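Retreat questions

What is the Nornine retreat?
A residential week of meditation, slow walking and simple breathing practice at our house in Zerkholm. Groups are kept to 12 people. Woo-jin Seol leads the morning sits and Hartmut Steinbach leads the afternoon walks.

Do I need experience?
No. If you can sit in a chair for twenty minutes you can take part. Some guests have practiced for years and some have never tried it.

What does a day look like?
The bell rings at 6:30. We sit, eat breakfast in silence, and sit again. After lunch there is rest time until the walk at 3:00. Evenings are a short talk and tea. Lights in the shared rooms go off at 10:00.

Is the whole week silent?
Silence runs from the evening talk until after breakfast. You may speak quietly at other times. The last full day is silent from start to finish.
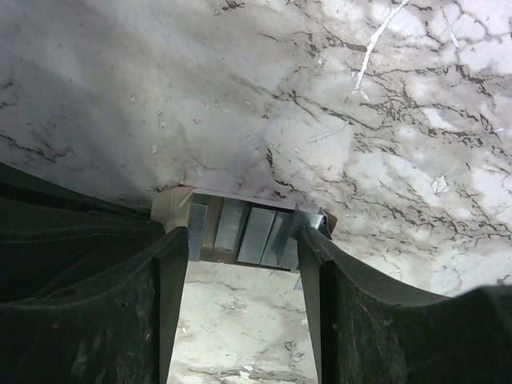
Can I bring my phone?
You can, but please keep it switched off in the house. There is a landline in the office for family to reach you.

What about food?
All meals are vegetarian. Tell us about allergies when you book, at least 14 days before you arrive. We can cook without gluten or dairy. We can't cater to raw food diets.

Is this religious?
The sitting practice has Buddhist roots. There is no chanting and no one is asked to hold any belief. Guests of all faiths and none are welcome.

How hard are the walks?
Most are on level paths by the river. The Walia path has one steep stretch and is optional.

What should I bring?
Loose clothes, indoor shoes, a warm layer and rain gear. Cushions, benches and blankets are provided.

When are you closed?
The house closes for all of January. Email is still answered, but slowly.

How do I get there?
Take the local bus to Reuter and get off at the last stop. The house is a short walk uphill. If you have heavy bags, call the office and dial extension 2521 for a pickup.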